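Speaker notes: Bed linen and the hotel laundry contract
Laine Toom, Prastavier housekeeping managers' meeting, May 11, 2022

Slide 1. Title
Introduce self. Twelve minutes of talk, questions after. Handout is on the back table. The cost sheet in the handout replaces the one sent out by email, which had the wrong rate for duvet covers.

Slide 2. What we looked at
One property, Gurnatden, 80 rooms. Laundry goes out to Clonuvico under a per-piece contract. We tracked 3,575 pieces over the trial. A piece is one item as billed: sheet, pillowcase, duvet cover, comforter. Towels are left out. They are billed by weight and need their own talk.

Slide 3. Where the money goes
Flat sheets and pillowcases are cheap per piece and predictable. Comforters are the problem line. They take a full drum, they dry slowly, and the contract bills them at the bulky rate whatever the fill. Jolien Mertens in accounts found 445 pieces billed as bulky. Of those, 41 were duvet covers sent down with the insert still in.
Pause here. People will want to write the 41 down.

Slide 4. Bed surfaces

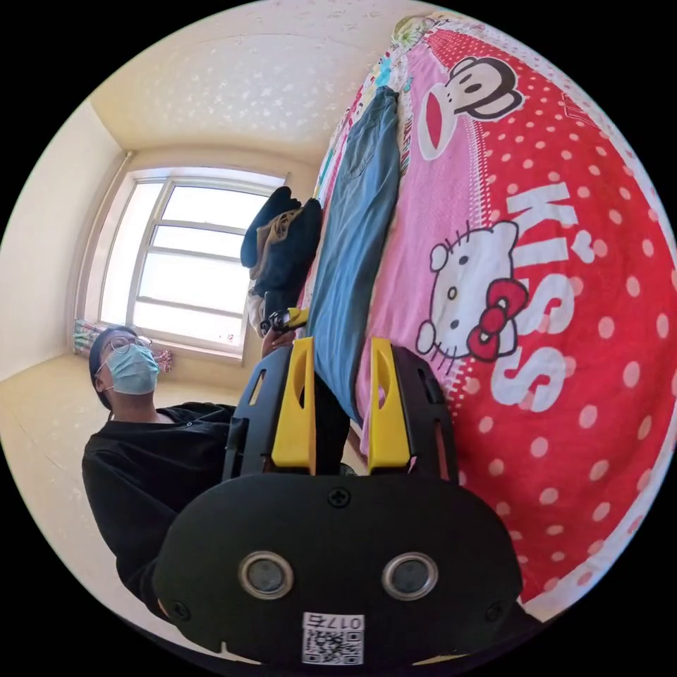 Fabric on a bed, with the yellow fingers of a hand-held gripper open toward it.

Point to make: the top layer is what guests touch and sit on, and it is the layer we wash least often. Ask the room how often theirs is changed. Expect a wide range of answers. Do not argue with any of them; move on.

Slide 5. Sorting at the room door
Current practice is one bag per room, sorted in the basement. Trial practice was two bags: flat items in one, filled items in the other. Ilze Lill ran the third floor this way through the whole period. Sorting time in the basement went down. Time on the floor went up slightly. Cart space is the limit. The older carts hold only one bag frame, and a second bag tied to the handle drags on the carpet.

Slide 6. Prints and dark colors
Applies to family rooms and staff housing, where covers are not plain white.

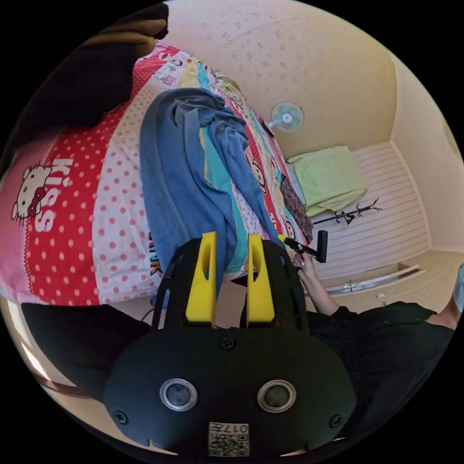 Patchwork comforter in vertical strips; red with white polka dots at left.

Mixed prints should be washed on the cooler program and kept out of the white load. Read the care label before the first wash and write the program on the inventory card. If the label is gone, treat the item as colored. Vija Kütt asked for this to be put in writing after the pink pillowcases in June of last year.

Slide 7. Contract wording
Read the clause aloud. "Bulky item" has no size or weight in the present text. We propose a dry weight limit, measured at pickup. Clonuvico has seen the draft and has not yet replied.

Slide 8. Next steps
Second trial at the Abdelaziz property, same forms. Dzintra Rozīte is holding the blank forms and will take names at the break.
Leave this slide up during questions.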